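October 11, 2025

Bowls again. The stacking task is the one Badico wants first, so the whole session went on it: three bowls apart on the table, green, pink and blue, to be put one inside another with pink at the bottom and blue on top. All by remote control, both arms live, me on the leader handles.

Started late. The right arm would not home and I lost most of the first hour to it. Restarting the Kadent driver did nothing. Reloading the July calibration file did, which is annoying, as that file is supposed to be out of date. Noted it in the fault sheet and carried on.

Target for the session was 140 episodes. Did not get there. Threw out 29, nearly all for the same fault: I close on the rim before the wrist has stopped turning, the bowl swings, and the second half of the demonstration becomes a recovery. One or two recoveries are useful. A whole set of them teaches the arm to swing the bowl on purpose. The Prurnach notes say to keep anything that ends in a finished stack. I disagree and have marked mine as rejected – they can be put back later if someone wants them.

Lag on the handles is better than it was in July. Still enough to notice on the way down, when the fingers are near the table and I can't feel contact. I have started coming in from the side, one finger over the rim and one under, and waiting a beat before lifting. Slower, but the recorded paths are cleaner and the joint currents stay flat. Must remember to use the same pause every time or the policy will learn several different ones.

The left arm is a nuisance in this task. It has little to do once the right one is carrying, and I let it drift. On playback it can be seen wandering by a few degrees while I concentrate on the other side. From episode 3101 onwards I parked it open over the table and kept my left hand still. Tedious on the shoulder.

Changed the start positions by hand between runs. I tend to put the green one in the same area without meaning to. Should draw up a proper list of positions before the next session instead of trusting myself.

Wrist views were fine for exposure. The head view loses the blue bowl behind the right forearm in certain starts, so the model will have to lean on the wrist view there. Atinga's loader still drops the last second of each episode, where the fingers open and back away. That part matters, so nothing goes to training until it is fixed.

Next: positions list, loader, then the same task with the left arm leading. Ask about a higher stool.

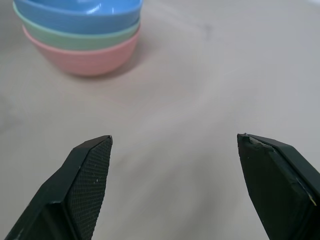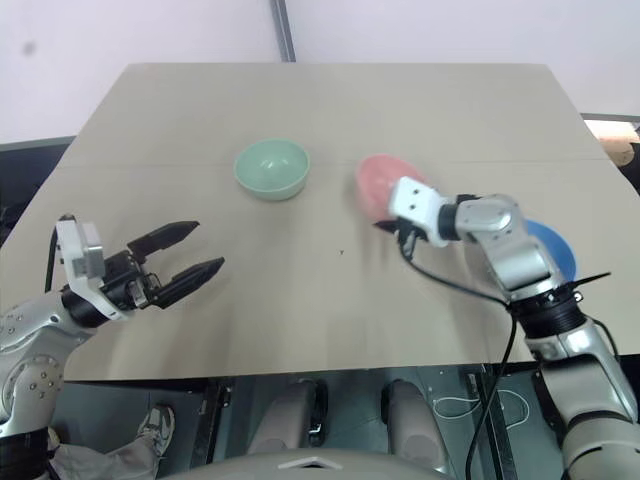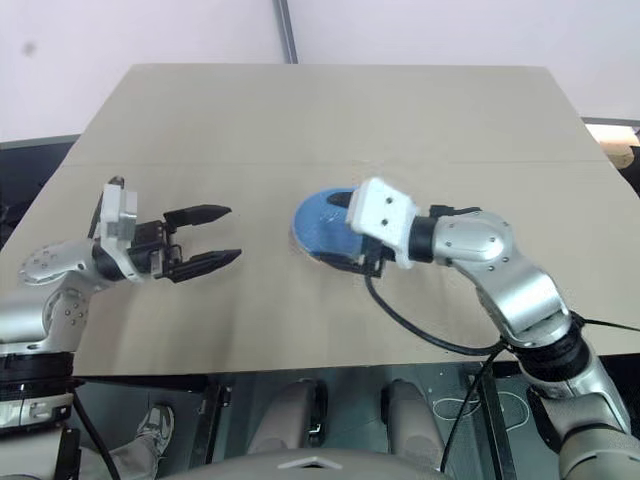
Bowl stacking by remote control. First: wrist view, the three bowls stacked. Second and third: head view, both arms over the table.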